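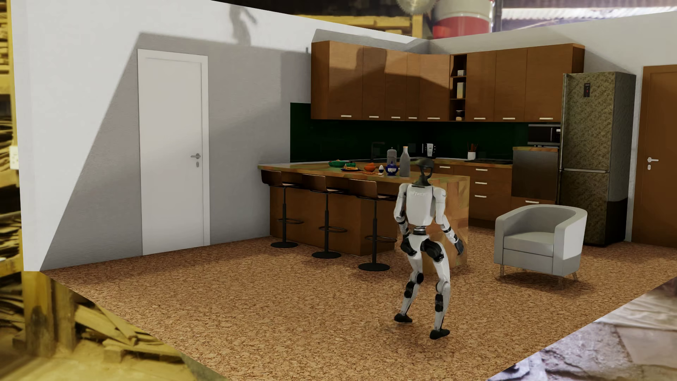 Simulation Hours Are Shop Hours

The student humanoid program at Sorotdale is in its second year, and the complaint I hear most often from parents and from colleagues in other departments is that the students spend too little time with hardware. The complaint rests on a poor understanding of where the engineering gets done. I have supervised the club through both years, and I would cut the hardware hours before I cut a single hour of simulation.

Consider the kitchen task set for the Delaunay Cup. A biped must cross a furnished room, stop at a counter and hold a stable stance. The club logged 1458 simulated trials between February and May. The physical robot, shared with Romwood on alternate weeks, managed 16. A fall in simulation costs a reset. A fall on the lab floor costs an actuator inspection, and in March it cost us a shoulder housing and most of a term's parts budget.

The usual rejoinder is that simulated contact is wrong. It is. Friction is a parameter somebody typed in, and foot compliance is approximated badly or left out. Students who work with a solver for a term learn this faster than students who are told it in a lecture. They have to choose a time step and defend it.

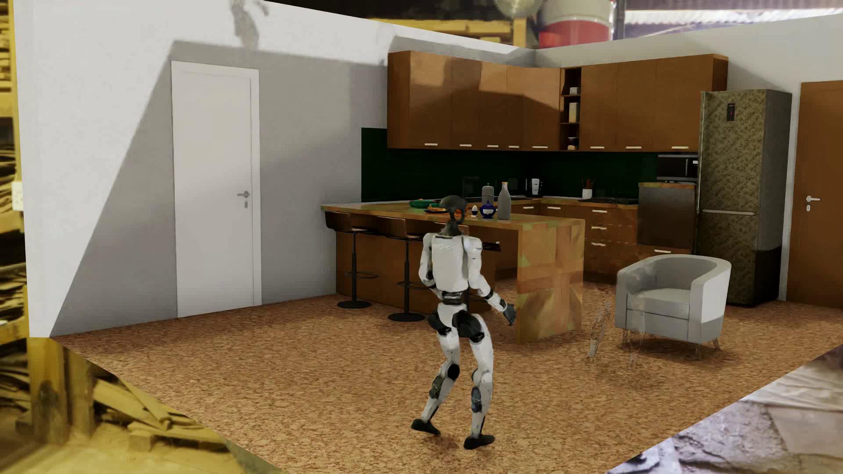 They also learn to separate what the physics sees from what the renderer shows. Our room is a scanned kitchen, assembled with the Stuvent scene tools and set down inside a scanned workshop. The textures are patchy in places and the shadows were baked in at capture. None of that touches the gait controller, which reads joint states and an inertial unit. It matters a good deal to anyone training a vision model, and two of our students spent April finding out how much.

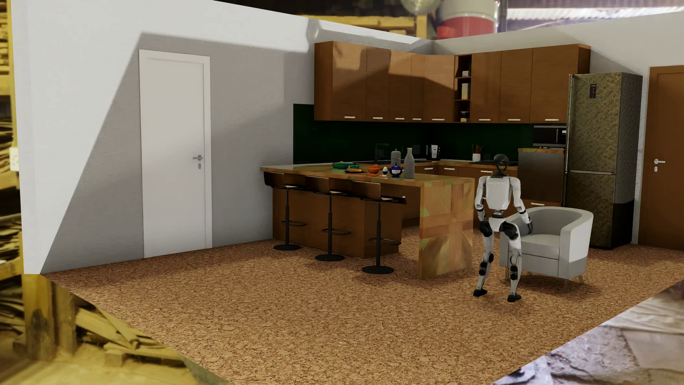 Half squat beside the tub armchair, kitchen scene.

Where I agree with the critics is on assessment. The current rubric gives 100 marks for task completion in simulation and nothing for documentation of failed trials. This rewards tuning to one room. A controller that works with the armchair in one position and has never been tried with it in another has not been tested in any useful sense – it has been fitted. I would move half the marks to a randomized layout and require a written fault log.

The department has proposed spending $700 on a second set of foot sensors. I would put the money toward compute time and revisit the sensors in the fall, once the students can state which measurement they are missing and at what sampling rate they need it.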